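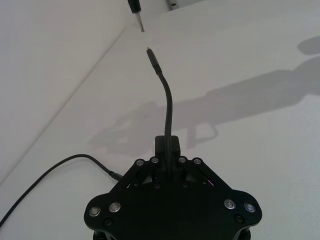 Plug and connector, with the gap still to close.

In Defense of the Plug

By Atieno Owino

My father kept a drawer of cables in our house in Wostell. When I was a child I thought all of them were broken, but in fact most were only lonely: the machine they belonged to had died or been given away, and the cable remained. I have now such a drawer of my own. Last month I took everything out of it and laid it on the bed, and I found 40 cables, of which I could name the purpose of six.

I want to write in favor of the plug, which is a strange thing to do in a year when every company tells us that wires are finished. My new headphones came without one. The shop in Grindside where I bought them had a poster with the words "Cut the cord," and the young man who served me said it also, aloud, as if he was wishing me a good journey. I use the headphones and they are comfortable. But twice on the bus they have connected themselves to the telephone of a stranger, or his telephone to them, I never understood which, and I heard some minutes of a football match I did not ask for.

A cable does not do this. When I put a plug in a socket I know what is joined to what. I can follow it with my finger from one end to the other. If the sound stops, I look first at the plug, then at the wire, and after that I begin to suspect the machine. This order of looking was taught to me by my father, and I have not found any such order for the things without wires. With those I switch off, wait, switch on, and hope.

There is also the small moment of the joining. We do it many times in a week and we give it no respect. You hold the plug a little behind its tip, you bring it close, and there is a short distance where you must slow down and look. A thin cable is pulling it to one side. The socket hangs or slides and has to be held with the other hand. Then you feel whether the two are straight, because the fingers feel it before the eyes do, and if they are not straight you must go back and not push. I have pushed. The charging socket of my first computer died from my pushing, and the repair cost me 60 dollars, which I still remember better than the price of the computer.

Of course the makers of plugs have made this harder than it should be. The ordinary USB plug is a rectangle that looks the same from both sides and enters from only one. I am told the newer, rounder kind goes in both ways, and I believe this is the best news in the whole subject. But it has also made my six useful cables into five.

I asked friends about this and I was surprised by how strong the feelings were.
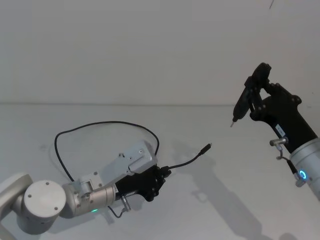 Godfrey Mollel wrote back that I was being sentimental, that he had spent 20 years on his knees behind desks looking for the right hole in the dark, and that on the day the last cable leaves his house he will cook for the whole street.

I take this seriously. I have a healthy back and one desk, and perhaps affection for cables is easy when you have few of them. He added that a wire is a thing to fall over, and here too I cannot argue, as my aunt in Masanja fell over the one for her lamp and was angry at it for all of May.

Still, I think he is complaining of bad sockets more than of plugs. Put the socket at the front, where a hand can reach and an eye can see. Make the cable long enough that it lies in a loose curve and does not pull. Mark the plug so that a person with weak eyes knows the top from the bottom. These are cheap changes. The manufacturers prefer to sell us a new object with a battery inside, and after a few years the battery is tired and cannot be opened, and the whole object goes to the trash. The old headphones of my father, with their wire mended in two places with tape, are playing next to me as I write.

So I have returned 20 cables to the drawer – the others I carried to the recycling – and each one has now a paper label. On some of them I could write only a question mark.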